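Narnmont estrena norma para las cajas de cartón y ya nadie sabe dónde dejarlas

El nuevo reglamento de recogida de papel y cartón entró en vigor ayer en Narnmont con 15 páginas, un anexo y una definición de «caja» que ocupa tres párrafos. El ayuntamiento lo presentó como una simplificación. El folleto que lo explica llega al buzón dentro de un sobre con ventanilla de plástico, que según el propio folleto hay que separar antes de tirarlo.

La norma, firmada el 28/02/2023, sustituye a la costumbre, muy arraigada en el casco viejo, de dejar las cajas apoyadas en el contenedor con la esperanza de que alguien se las llevara. A partir de ahora deberán entregarse desmontadas, sin cinta adhesiva, atadas con cordel de fibra natural y depositadas en uno de los 81 puntos autorizados, entre las ocho y las diez de la noche. Quien las deje montadas se expone a una multa de 218 euros. Si la caja contiene otra caja, el anexo remite a una consulta por escrito.

«Queríamos algo que pudiera entender cualquiera», defiende Didier Joly, concejal de Limpieza, que en la rueda de prensa tuvo que volver dos veces al texto para aclarar si los tubos de cartón cuentan como envase o como papel. Cuentan como envase, salvo los del papel de regalo. Los de papel de cocina quedan pendientes de un informe.

El problema que se pretende resolver existe. Desde que el comercio del centro se pasó en buena medida al reparto a domicilio, las aceras de la calle de los Curtidores amanecen con un paisaje de embalajes que los vecinos han aprendido a sortear, y en julio ardió uno de los montones junto a la parada del autobús. No hubo heridos, pero la marquesina sigue sin techo y los usuarios de la línea esperan con paraguas.

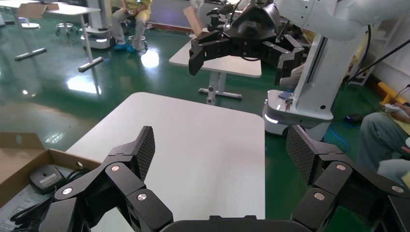
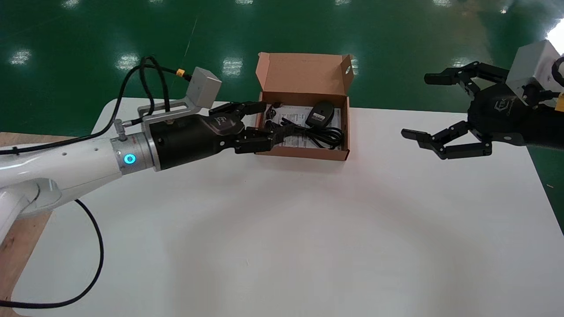
En la ferretería de Jana Fuchs, que recibe mercancía a diario, la norma se ha leído con atención y un rotulador. «Yo cierro a las ocho y media y tengo que estar a las ocho en la puerta con el cordel», resume. Ha pedido una autorización especial para comercios, prevista en el artículo séptimo. Para solicitarla hay que rellenar un impreso que, de momento, solo se encuentra en la página web municipal, en un apartado que ayer por la tarde llevaba a las bases del concurso de balcones floridos.

El cordel, por cierto, se ha agotado. Fuchs vendió el último rollo antes del mediodía y no espera más hasta la semana próxima. Cuando llegue, lo hará en cajas.

Más optimista se muestra Fatos Begović, encargado de la planta de reciclaje de Casto, adonde va a parar el cartón de Narnmont y de otros municipios de la comarca. Begović recuerda que el material mojado o manchado de comida se paga peor y que una sola bolsa de restos de pizza basta para estropear una bala entera. Su planta puede procesar 400 toneladas al mes y rara vez llega a esa cifra con material limpio. Sobre el cordel de fibra natural tiene una opinión prudente: «Nosotros lo cortamos y lo tiramos. Pero si ellos están contentos con el cordel, que pongan cordel».

La oposición ha votado en contra, aunque por motivos variados. Xiuying Shao, portavoz del grupo de Vecinos por el Centro, considera que el horario castiga a quien trabaja de noche y ha propuesto ampliarlo hasta las doce. Otro grupo pedía adelantarlo a las seis para que el ruido no molestara a los que cenan pronto. El pleno, que se alargó más que la propia franja de recogida, acabó dejando las dos horas iniciales y creando una mesa de seguimiento. La mesa se reunirá cuando haya sala disponible.

Queda también la cuestión de los puntos autorizados. El mapa los señala con un círculo verde de buen tamaño, de modo que en el barrio del puerto un mismo círculo abarca una farmacia, dos portales y parte del agua. Shuzhen Li, que regenta una tienda de lámparas a pocos metros, llamó al teléfono de información para preguntar en qué lado del círculo debía dejar las suyas. Le contestaron que en el centro. El centro cae en mitad de la calzada, justo antes del paso de cebra.

Joly admite que el plano «puede mejorarse» y ha prometido señales físicas, unos postes de color verde fabricados por la empresa Nomwood que se irán colocando a lo largo de la primavera. Hasta entonces regirá un periodo de adaptación en el que los agentes informarán antes de multar. El reglamento no dice cuánto dura el periodo. Preguntado por ello, el concejal respondió que lo suficiente.

De momento, la primera noche transcurrió con normalidad, al menos si se entiende por ello que las cajas aparecieron donde siempre. Varias estaban desmontadas. Una, frente a la biblioteca, llevaba atado un cordel impecable y una nota dirigida al ayuntamiento en la que se preguntaba qué hacer con los libros viejos.

Las consultas sobre la norma se atienden por las mañanas en la oficina de la plaza de Lu, con cita previa. El servicio de recogida de muebles y enseres no sufre cambios y mantiene su horario habitual.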